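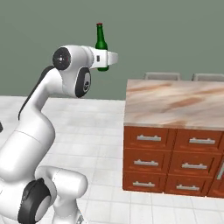

The Wornonska grip-loss fault was a software error in the Wornonska household manipulation benchmark, in which a simulated robot arm released held objects without a release command. It affected tasks in which a parallel gripper carried a rigid object to a kitchen worktop, and was most frequent with bottles and other smooth, rounded shapes. The fault was traced to the handling of contact data between the physics engine, Yeom, and the arm controller, Vareo.

Background

Wornonska is a set of simulated domestic tasks used to train and compare control policies for single-arm robots. In the bottle placement task, the arm begins with a bottle already in its grip and must set it upright on the worktop of a kitchen island. A run is scored as failed if the bottle touches the floor, tips over, or is still held when the time limit expires.

Yeom computes contact forces at a fixed time step. Vareo reads these forces and adjusts the closing effort of the gripper. The two programs exchange data through a message layer called Dokix, which also writes the run logs.

Description of the fault

In affected runs, the gripper closing effort fell to zero during the transfer movement while the commanded finger position stayed unchanged. The bottle then slid down between the fingers under its own weight and fell. No error was raised by the controller, and the log showed the grip state as "closed" until the end of the run.

The failures were first put down to a low friction value on the bottle surface. Raising the value delayed the drop in some runs but did not prevent it. The fault was also absent when the same trajectory was replayed at half speed, which was taken at the time as support for the friction explanation.

Of 2,260 logged runs of the placement task, 1,017 ended with the bottle on the floor.

Cause

The error was identified in March by Itziar Cifuentes, who compared the raw contact output of Yeom with the values received by Vareo. When the wrist turned quickly, Yeom divided the contact patch on each finger into several smaller patches and issued a new identifier for each. Dokix discarded messages carrying identifiers it had not seen at the start of the run. Vareo therefore received an empty contact list.

The controller treated an empty list as a completed release. After five consecutive empty readings it set the closing effort to zero, a behaviour intended to stop the fingers from pressing against each other once an object had been put down. The grip state shown in the log was derived from finger position alone and so did not change.

Correction

Dokix was altered to accept new contact identifiers at any point in a run. In Vareo, the closing effort can now be removed only after an explicit open command. If the contact list is empty while the gripper is commanded closed, the controller holds the last valid effort, stops the arm and records a sensing fault.

The earlier scores for the placement task were withdrawn. Policies trained before the correction were found to have adapted to the fault by turning the wrist slowly, and several of them exceeded the time limit when tested on a revised version of the task with a shorter allowance.

Relevance to physical robots

The fault occurred only in simulation. The release rule in Vareo had, however, been written for use with physical arms as well, where a loose sensor cable could produce the same empty reading. A dropped glass object in a kitchen presents a risk of cuts, and an arm that continues its movement after losing its load may strike a person who reaches in to catch it. The rule was removed from both versions of the controller.

See also

Contact modelling
Fail-safe design
Grasp stability
Parallel gripper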